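A thread on painting black things, after one winter of doing it badly and part of another doing it a little less badly. Gouache mostly, some pencil.

I started in November with a stove kettle. Black enamel, sat on my table under a desk lamp. I filled in the outline with black straight from the tube and got a hole in the paper shaped like a kettle.

Imke Meinecke teaches the evening class I go to. She looked at it and asked me where the darkest spot was. I said all of it. She told me to come back when I had a different answer.

So I spent a week looking at the kettle. The darkest spot was under the lip of the lid, a line as thin as a hair. The side facing the lamp was lighter than the gray wall behind it.

That last part took me a long time to believe. I held a scrap of gray card next to the kettle and squinted. The kettle was lighter. I still painted it darker the next two times.

Tube black. I use one made by Rathjen, 95 cents at the school shop for the small size. It dries chalky and a bit brown. The large tube is a better deal but mine went hard at the neck before I was halfway through.

You can also mix your own from ultramarine and burnt umber. More umber for a warm black, more blue for a cold one. I use the mix for almost everything now and keep the tube for the last few marks.

Put the mix and the tube black side by side on a swatch and let them dry before you judge. Gouache shifts when it dries. Darks usually go lighter, and what looked like a nice deep black at night can be slate in the morning.

I keep my swatches in an old account book. 434 pages, ruled in red, bought at a flea market with only the first few used. The paper buckles but I don't mind. Each swatch gets the pigments written under it and whether I liked it.

Shiny black and dull black are two separate jobs. A dull black thing, like a wool coat, goes from middle gray to dark gray and the steps between are soft. There is hardly any real black in it and no white.

A shiny black thing is mostly a picture of the room. You paint the window, the lamp, the edge of the table, all bent to fit the form. The jumps are hard. Light gray can sit right against the darkest dark with nothing in between.

Round forms with ridges are good practice for this. Each ridge picks up its own strip of light, and the strips tell you how the surface turns even if you can't see an outline.
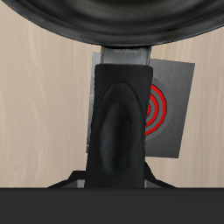
Computer rendering. Look at the gray highlights along the ridges of the big black shape.

I did a page of nothing but ridges after that. Pots, a jar lid, the bottom of a cake tin. Pencil only, no outlines allowed. About half of the page can be read as objects.

Rubber and cloth next. I painted a pair of rain boots and they came out looking like plastic. I had put the highlights in too small and too bright. Old rubber has wide, weak highlights with a cloudy edge. I laid a thin wash of gray over them and that helped.

Velvet goes the other way from what you expect. The light collects at the edges of a fold and the part facing you stays dark. I have one sketch of a velvet cushion that I like and four that I don't.

Paper matters more than I thought. I was on a cheap pad from Bolto for the first months and every dark wash sank in and went patchy. On heavier paper you can go over the same spot three times before it starts to lift.

I bought a big pack of the heavier stuff with Finn Kröger from class and we split it. 700 sheets, 350 each. I will be painting kettles for years.

Brushes: one flat, one round, one old one with bad hair for scrubbing edges. The old one gets used the most.

Background. If you leave it white, the black thing looks like a sticker. I put down a middle gray first, over the whole sheet, and let it dry. Then there is room to go up and down from it. Imke has been saying this since the first evening and I started doing it in the second winter.

Colored gray is even better. A gray with some green in it makes a warm black look almost red. I found that by accident with dirty rinse water.

Lighting: one lamp, off to the side, main light off. With two lamps I get two sets of highlights and can't tell which ones describe the form. Daylight from one window is nicer but it moves, and in winter I get two hours of it.

If you work from photos, check what happened to the darks. My phone crushes everything below a certain level to the same black, and then there is nothing left to look at. I make the photo brighter than seems right and print that.

Anneliese Böttcher, who sits across from me, does cats. Black cats only. She leaves the fur brown where the sun hits it and adds blue along the back where it faces the sky. She mixes the blue with a little white and puts it on almost dry. From two feet away it reads as a black cat and nothing else.

I tried her way on a crow and it looked like a pigeon. Too much blue, too much white. Second crow was better - I kept the blue to the wing and the top of the head.

What I do now, in order: gray ground. Find the darkest spot and put one small mark of tube black there. Find the lightest spot and put one mark there too. Then mix everything else to fit between the two.

Leave the highlights for late. I used to save them as bare paper and they were always the wrong shape. A bit of thick white with gray in it, put on once and left alone, works better for me.

Pure white I use maybe once per painting, and in a lot of them I don't use it at all.

Next up is a black umbrella, open, on the floor. I have drawn it twice in pencil and the ribs don't meet where they should. Will post it when the paint is dry.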